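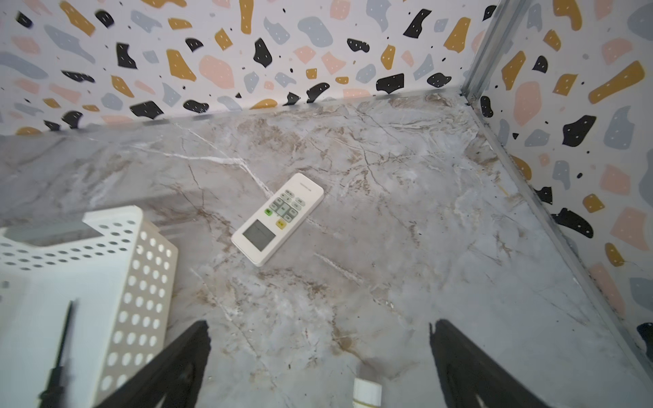
The air conditioner remote, on the gray marble pattern

We finally made it to the Trudlow, the old theater I have been driving past since I moved out this way. I'd been meaning to go for years and kept putting it off (parking, mostly), and then my sister got two tickets for the open house and that was that. I came home with sore feet and a head full of balcony facts, so I'm getting it all down before it leaks out.

First, the basics. It opened as a vaudeville house with a bank on the ground floor and a dance hall up top, which sounds like a terrible combination if you were trying to count money downstairs. The original hall had 959 seats. After the last renovation it has 899, and the missing ones mostly went to make wider rows and a proper spot for wheelchairs. I'm five foot ten and my knees did not touch the seat in front of me once, so I have no complaints!

Our guide was Prodromos Zacharopoulos, who started there as an usher in high school and has been in the building for 27 years. He talks fast and walks faster. We lost two people from our group on the back stairs and he just kept going, telling us about the ropes.

The ropes, by the way, were my favorite part. Most of the rigging is still hemp, tied off on a long wooden rail up on the fly floor, and you can see the grooves worn into the rail by decades of hands. A few of the heavier pieces were moved over to steel cable after the fire inspector had words with them. Prodromos let us pull on one of the empty lines and I was much worse at it than I expected. My sister was great at it and has mentioned this several times.
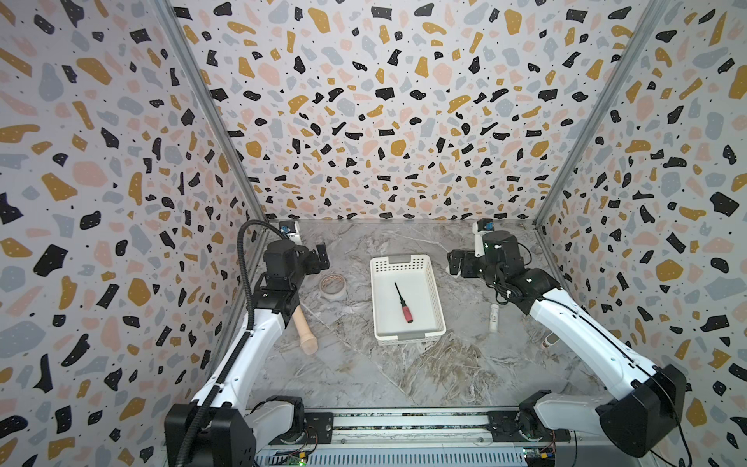
The ceiling, and the argument about the ceiling

So the auditorium ceiling is a shallow dome with a painted sky, and apparently people in town have been fighting over that sky since before I was born. The original painter was a man named Gál, who came through with a traveling scenery company and stayed long enough to do the dome and the curtain. His sky was a dusky kind of green. When the place turned into a movie house, the new owners painted right over it in a bright flat blue, and that's the one everybody's grandparents remember.

When the renovation started, a company called Flasier scraped a few test patches and found the green still under there in good shape. You'd think that would settle it. It did not! Half the town wanted the blue they grew up with. There were letters in the paper, and one lady stood outside the box office with a paint chip taped to her umbrella. In the end they brought back the green over the main dome and left the blue under the balcony, where you only see it if you're in the cheap seats looking straight up. I liked the blue better, sorry, Gál.

The curtain didn't make it, sadly. It got rolled up in the basement during the movie years and a pipe burst on it. They have a strip maybe as long as my couch in a case in the lobby, with a bit of lake and half a swan.
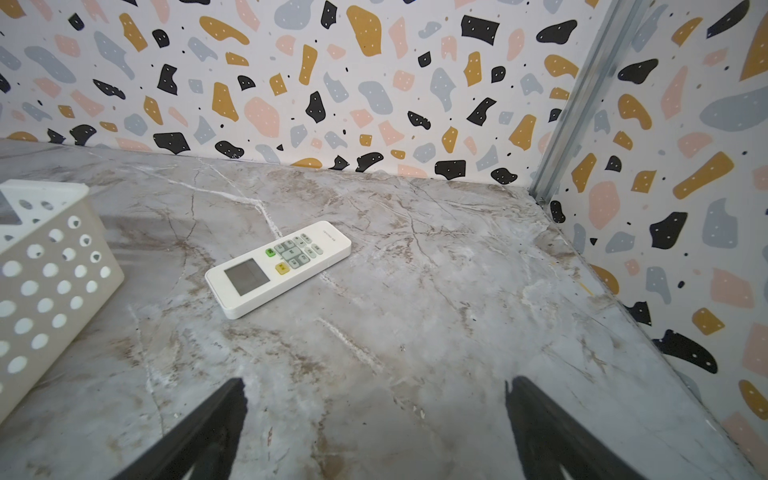
We also got to go up to the dance hall on the third floor, which is not finished and may not be for a while. The floor is sprung maple and has a lovely bounce to it, but the plaster is coming down in one corner and there was plastic sheeting over the bandstand. They're hoping to have it open next May if the money comes through. There's a little balcony up there too, just for the band's families, with hooks for their coats still on the wall.

The organ is a Pornance, a make I had never heard of, and it was played for almost 10 minutes while we sat in the front rows. It's loud. You feel it in the seat. The bird whistle is broken and comes out more like a kettle, and they've decided to leave it alone, so bring that up if you go, they love being asked about it.

Parking was fine, after all that fretting. Use the lot behind the library and walk through the alley. We're going back for the silent movie night, and my sister wants to sit under the blue part.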